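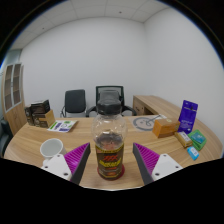 Bottle on a red coaster, small office.

To: Members of the Darkum Water Users list
From: Ruth Nuttall, Office of the Secretary
Subject: Re: Revised meter reading schedule and the August statement

Dear members,

I am replying on the list to the message from Mr. Marciniak, as several households have written to this office with the same points. His message is quoted in part, with my answers placed after each passage.

> Mieczysław Marciniak wrote:
>
> My statement for the last period shows a closing reading of 1,775 and an
> opening reading of 1,654. The opening figure does not agree with the
> closing figure on the statement before it. Could the office say which of
> the two is to be relied upon, and whether the standing charge has been
> worked out on the right number of days?

The opening reading of 1,654 is correct and is the one to be relied upon. The earlier statement carried an estimated closing reading, marked with the letter E in the far right column. When an actual reading is taken, it replaces the estimate, and any difference is credited or charged on the next statement under "Adjustment." In Mr. Marciniak's case the adjustment is a credit.

The standing charge does not depend on the reading. It is worked out on calendar days, and the number of days is printed under the account number.

> I would also ask why the upper lane was read twice this year and the
> lower lane only once. Some of us have meters in pits that fill with
> leaves, and an estimate two periods in a row is not satisfactory.

The upper lane was read a second time at the request of Faizal Jugah, who maintains the pump house and was looking for a suspected leak between the junction box and the Privo connection. The second set of readings was used for that purpose only and does not appear on any statement. The leak was found on the supply side and has been repaired. 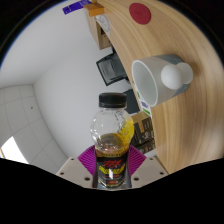 With regard to the lower lane, the office accepts that two estimates in a row should be avoided. The revised schedule provides for an actual reading of every meter in each period. Members whose meters are in pits are asked to clear the cover beforehand and to keep vehicles off it on the day. Where a meter cannot be reached, the reader will leave a card, and the member may send in the figure by return. Please give the black digits only – the red digits are not used for billing.

> Finally, is the reserve still to be held at the level agreed when we
> joined the Pamel line?

The reserve remains as agreed. Members may recall that the minimum storage in the upper tank was raised from 400 to 1,000 cubic meters at that time, and no change to it is proposed. Serpil Tekin has the inspection papers for the tank and will make them available to any member who asks in writing.

Two further matters. Requests to move a meter should now be sent to Melati Sembiring and not to the general address. Requests already received do not need to be sent again. Members on the El Fassi side will have their supply turned off on Thursday from 9 a.m. until noon while a valve is replaced, and the water may be cloudy for a short time afterward.

Members replying to this message are asked to trim the quoted text and to leave out account numbers – the list archive can be read by all subscribers.

Yours faithfully,

Ruth Nuttall
Office of the Secretary
Darkum Water Users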